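PROGRESS REPORT TO THE PROGRAM OFFICE
Jilville Two-Arm Handling Project
Prepared by Maricel Tolentino, project lead

Collection of demonstrations for the handling model continued through October at the Jilville site. The reporting period closed with 1067 accepted episodes in the project archive, of which 321 were added since the previous report. All were recorded by trained operators under the procedure approved in the spring.

Work in this period was confined to the mixed grocery setting, in which both arms share one tabletop with a basket of vegetables and several packaged goods.

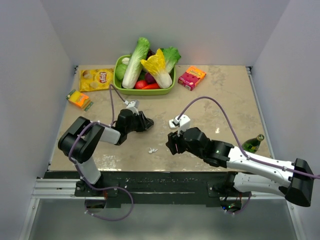

Page 5

1. Recording activity

Operators Jonalyn Umali and Edgardo Cabrera carried out the sessions, with Eduardo Dela Peña reviewing each day's episodes before they were released to the training set. An episode is accepted when the task instruction has been followed to the end, both arms have returned to their rest position, and the camera streams agree in length.

Review removed 71 episodes. Most had been stopped early by the operator; the others showed a gap in one of the wrist camera streams. The rejected material has been kept in a separate folder and may be used later to study how operators recover from a poor grasp.

2. Choice of objects

The program office asked that the objects differ more in shape and surface than those used in the first phase. The present set includes a bag of Lay's potato chips and small snack packages, together with a basket in which long cabbages lie over rounder items such as a tomato. Partial covering of one item by another is of direct interest to the modeling group at Plelo, whose earlier results were weakest on crowded containers.

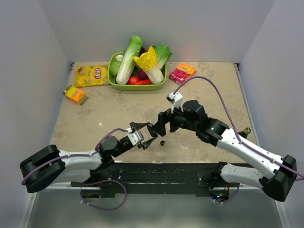 The modeling group has also asked for more episodes in which the two grippers work close to each other near the center of the table. Operators had tended to keep the arms well apart, and the first training runs followed that habit. Revised instructions were issued in the middle of the period, and the share of close two-arm work is now being tracked as a separate line in the weekly log.

3. Open matters

Labeling is behind schedule. Charito Macapagal completed the text descriptions for the Ullatix export, but the second pass on task boundaries is unfinished and will carry into the next period. No additional funds are requested for this work.

Replacement cable ties have been ordered – the operators check cable slack at the start of every session, and this check will remain in the procedure. The next delivery to Plelo will contain accepted episodes only, with the review notes attached.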